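Grilow method

The Grilow method is a procedure for training and testing robot arms on the assembly of desktop computers, in particular the insertion of a processor into an open socket. It was developed at the Sadthorpe laboratory and is used with the Cuevas benchmark.

Workspace

The computer tower is laid on its side on a slotted aluminum table with the side panel removed. A printed fixture beside the tower holds the processor in a rectangular pocket, so that its starting position is known to the controller. The graphics card and power supply stay installed, which limits the approach angles open to the arm.
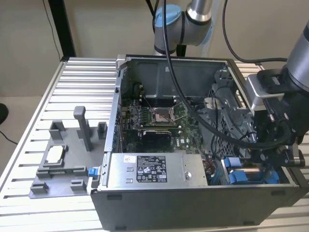 Tower and parts fixture on the slotted table, with the gripper at the right side of the case.

Procedure

Each trial begins with the socket empty and its retention bracket raised. The controller divides the task into 3 stages: pickup, alignment and release. Alignment takes most of the time — about 20 seconds per trial in the January version — and is guided by images from a camera on the gripper. The arm moves in short steps and estimates the remaining error after each one. If two estimates in a row disagree, it backs away and repeats the stage.
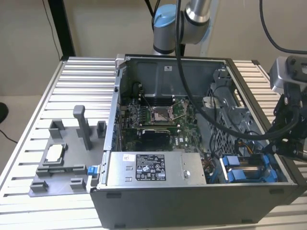

Socket with load plate and lever open; the processor is in its pocket in the fixture tray.

Cable handling

Loose cables inside a case can block the camera or catch on the fingers. The original planner treated the case as a rigid box and ignored them. The Nokedcombe variant adds a cable mask, redrawn before every approach, and rejects any path that crosses it. In a series of 35 trials this reduced aborted approaches but made planning slower.

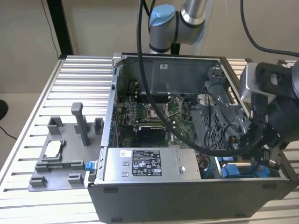
Limitations

The method assumes a fixed tower position and must be calibrated again if the case is moved. Closing the retention lever is outside its scope and is scored as a separate task in the Cuevas benchmark.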